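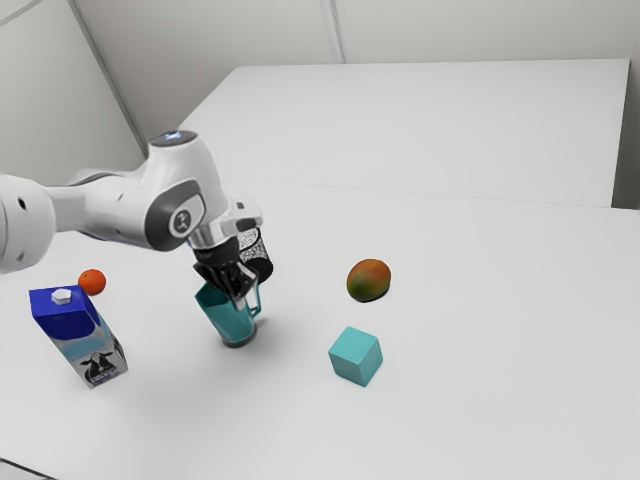 Ticket: transfer special settled as lost, looks like the wrong club
Status: Closed
Product: Westik Sportsbook, web and phone
Opened by: Yanti Gunawan

Hi there, first ticket I've ever opened with you, so sorry if I ramble (I will ramble).

I had a bet in the Transfer Specials section on which club Lazăr would sign for before the window shut. I took Bradesar at 2/1, stake of $500, which is way more than I usually put on anything, but I'd been following the story all summer and I really fancied it. He signed for Bradesar. It was on the club's own site, they had him holding up the shirt and everything! I went to my bet history expecting a nice surprise and it says "Lost — selection: Erutari."

I never backed Erutari. I wouldn't back Erutari to win a raffle.

What I've tried so far, so you don't have to ask me:

Logged out and back in. Same.
Checked on my phone and then on my laptop. Same on both.
Cleared the browser cache, which also logged me out of my grocery account, so thanks for that.
Looked for the confirmation email. Found it, and it says Bradesar. I've attached it.
Downloaded my statement for September. The stake is there, no return next to it.

So the email has one club and the bet history has another. I don't know which one your system believes, but I know which one I clicked on.

Status changed: Open to Waiting on customer
Support asked for the bet reference, the time the bet was placed, and whether the selection was changed using Edit Bet.

Reply from Yanti Gunawan

Hi again. The reference is in the email I attached, top right under the logo. I put the bet on in the evening, just after dinner.

About Edit Bet — I did open it, yes. I wanted to see if I could add a second leg (loan or permanent deal), and the page told me transfer markets can't be combined, so I hit the back arrow. I didn't save anything. There wasn't even a save button that I could see, only the arrow and a little gray box with "Keep" on it, and I didn't touch the box.

One more thing that might help. When I came back out of Edit Bet the list of clubs had been reshuffled. Bradesar had been second from the top when I picked it, and now Erutari was sitting in that spot. I figured the odds had moved and the list sorts by price. I didn't think any more of it until now, but if your page remembers "second on the list" and forgets the name, well, that'd do it, wouldn't it?

I used to do stock control for a hardware store and we had the exact same thing with shelf numbers. Somebody moved the hinges and for a week everyone who ordered hinges got door handles.

Status changed: Waiting on customer to With trading team

Reply from Yanti Gunawan

Just checking in. I got the automatic message saying queries can take up to 2 working days when trading is involved, and that's fine, I'm not in a panic. But I did try something while I was waiting. I put a tiny bet on in another transfer market (the goalkeeper one), opened Edit Bet, waited for the prices to change, and used the back arrow. It stayed on the right player. Then I did it again on my phone and it switched to a different one! So I think it's the phone version only, and only if the order changes while you're in there. I took screenshots before and after, both attached.

Please don't settle that one as a lost cause too. It's small but I'd like it voided if possible.

Status changed: With trading team to Resolved, 28th September
Resolution note: Original selection confirmed from the bet placement record. Bet resettled as a winner. Test bet voided and stake returned. Edit Bet turned off for transfer markets on the phone version until a fix is released.

Reply from Yanti Gunawan

It's all there, stake and winnings, and the little test one came back too. Thank you so much, and thanks to whoever dug out the placement record.

Could you please fix the bet history line as well? The money's right, but when I tap on the bet the details page still says Erutari, and my brother has already seen it.

Status changed: Resolved to Reopened
Note: Display text corrected on the details page. Customer to refresh.

Reply from Yanti Gunawan

Refreshed, and it says Bradesar now. You can close this one.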